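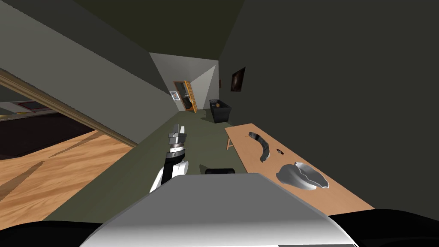

1/ The Clovivetti working group on household robots has finished its revised practice note on clearing broken tableware. It applies to all simulated trials run under the Ludov program, and it takes effect in December. The first rule concerns what a robot may touch. A broken bowl with a jagged rim, lying on a table among whole objects, is to be treated as a hazard from the moment it is recognized. The gripper stays clear of it until the other items on the table have been listed in the trial record.

2/ The previous note allowed a robot to begin with whatever object was nearest. Members reviewed 478 trial records and found that this wording was read in different ways by different sites. The nearest object is no longer a valid reason for the first grasp. Sites must state the order of work before the trial begins.

3/ Section 5 covers the floor. Small items on the floor must be logged before the base moves, including items partly hidden by the robot's own body. An item that cannot be identified is entered as "unidentified, do not drive over." Please do not guess at a name.

4/ Section 6 covers the bin. A bin that already holds something is acceptable for whole items. Shards go into an empty, rigid container – no exceptions, including in simulation. We have been asked whether this is excessive when nothing real can be cut. Habits set in simulation are carried into the home, and the rule stands.

5/ Two-arm work has its own section for the first time. Where one arm is low and close to the table edge, the other is to be held clear of the tabletop until the first has finished its motion. Both arms may work over the table together only if the site has filed a shared-space plan. Trials without a plan will be returned unscored.

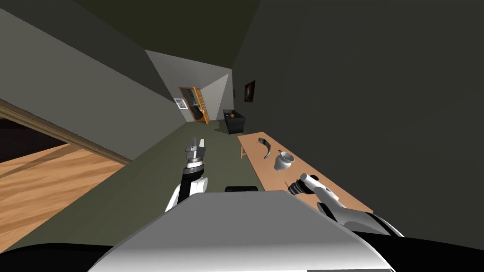 6/ Reporting
Each site keeps its records for 600 trials or until the next revision, whichever is later. Records must include the starting layout, the declared order of work and every stop, with the reason for the stop. A stop is never counted against a site.

7/ Camera angle
A tilted view is permitted. The direction of "up" must be written in the record so that reviewers can read positions correctly. Terms such as "left" and "right" always refer to the robot's own left and right.

8/ Comments
Questions on the two-arm section should go to Přemysl Vlček, who edited the text. Sites using the older Ano or Pryor record forms may continue with them until the note takes effect – after that, only the new form will be accepted.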